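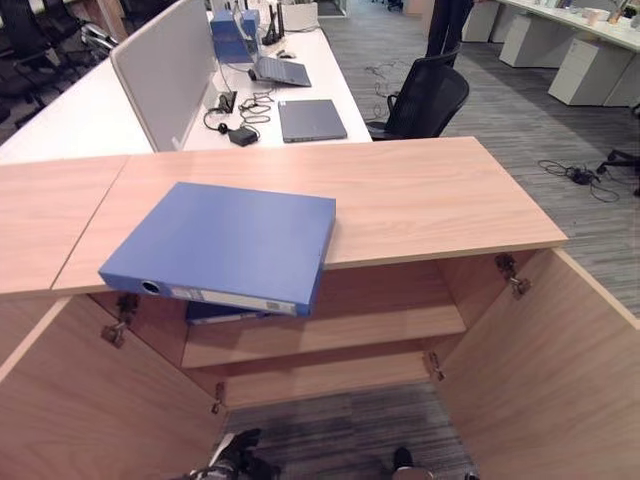

Two blue binders and an oak-colored cabinet with its doors open.

I love a ring binder. I love the finger hole in the spine, which may be the friendliest piece of design in any office. I love the snap of the rings and the little label strip waiting for somebody's handwriting. And I'm going to spend this column arguing that we should keep them, and keep them in a low cabinet with doors, in the room where the work gets done.

I know how this sounds. Our office at Nelirby went through its big digital push two years ago, and I was all for it! I scanned things. I named files according to the naming rules, and I even helped write the naming rules. When the push was over we had gotten rid of 527 binders, and most of them deserved it. Old phone lists, three copies of the same travel policy, a manual for a copier that left the building before I arrived. Good riddance.

But we also let go of a few that we used every week, and it took us a long, silly month to notice. The one I missed most was the supplier binder Cor Wuyts had kept going for years. Cor writes in the margins. Next to one firm he had put "call before 10, ask for the warehouse," and next to another, "invoice always wrong, check freight." The scan of that page is on the shared drive right now, and I can tell you who has opened it since: me, once, to write this paragraph.

A binder tells you things before you've read a word. A fat one means the project has a history. When the pages in the middle are gray at the corners, you know where everyone has been looking. You can stick your thumb in one place and a finger in another and flip between them while you're on the phone — try that with a 200-page PDF and a customer waiting.

Now for the cabinet, which people argue with me about more than they do the paper. Tudor Nistor, who sits across from me and has very good taste, wants open shelving. He says that if you can see it, you'll use it. I think that's true of bowls and bicycles. With office stuff, what you can see all day you stop seeing by Thursday, and then it collects a stapler, a mug, somebody's charger and a birthday card that still needs signing. A pair of doors fixes so much of that. You open them when you want something, and for a moment your whole attention is on what's inside.

Pale wood helps too. I've worked in rooms lined with gray steel cabinets and they made me feel as if I were waiting to be called in for something. Light oak looks like furniture. It goes with a striped carpet, it goes with a plant, and it makes even a plain blue binder look rather handsome. And please, go for the hinges that let the doors swing properly wide. A door that stops halfway is a door you'll bang your elbow on for the rest of your career.

The top is where discipline falls apart, and I include my own. A flat surface at hip height is a lovely place to open a binder and have a proper look. It's also a lovely place to leave one, a bit crooked, with the spine hanging out over the edge. I've done it on my way to lunch more times than I'd like to admit. My rule now is that a binder can be out while I'm using it and goes back on the shelf before I pick up the next thing. I keep to this rule on most days.

Rory Paterson has made the best case against me, which is that paper doesn't have a search box. She's right, and I wouldn't want to do without search either. Keep the contracts and the records digital, back them up, all of that. What I want on paper is the small working set, the pages people stand around and point at. For our team that comes to a single shelf. If yours comes to a wall, you may need another big push.

So if your office is clearing out this September, take one afternoon before the bins arrive. Pull out the binders with worn corners and notes in the margins, write a fresh label for each, and give them a cabinet with doors close to where you sit. Cor has already started a new supplier binder. It's thin so far, but page one says "call before 10" again, underlined this time.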